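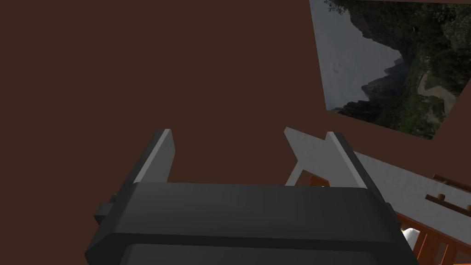
Camp kit notes, 11/24/24

Home Notes Kit Archive Contact
Search this notebook

Right, writing this up before I forget what the Prondport weekend taught us (plenty, mostly about wind). We had the big shelter out on the top field for both nights and it stayed put, which I'm thrilled about after the June festival, when we spent half of the headline set hanging on to a pole!

Used 14 pegs this time, the long ones from Biswas, and doubled the guys on the windward side. The Ekavero groundsheet is still lovely to sit on but the corner eyelets are going, so I've put tape on two of them and will stitch them properly when I find the heavy needle.
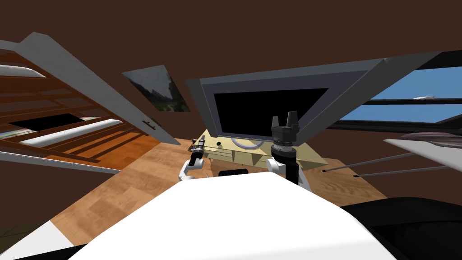 Monitor, window and shelves.

Cooking: the small stove took ages with the big pan on it, and I'd swear the porridge was better last time (more salt?). Coffee was good. Someone needs to buy a new lid.

Turarbridge is next and it's a longer walk from the car park, so I want the trolley sorted. It managed 33 kg on the flat but pulled left the whole way, and the near wheel squeaks like mad. I've ordered 200 cable ties, far too many, but they always go walkabout.

Still to do: reproof the shelter roof, dry the spare ropes, check the lantern charger, find out whether we can arrive the night before. If we can I'll drive the heavy stuff up early and save everyone the faff.

3 comments | 2,065 views | Share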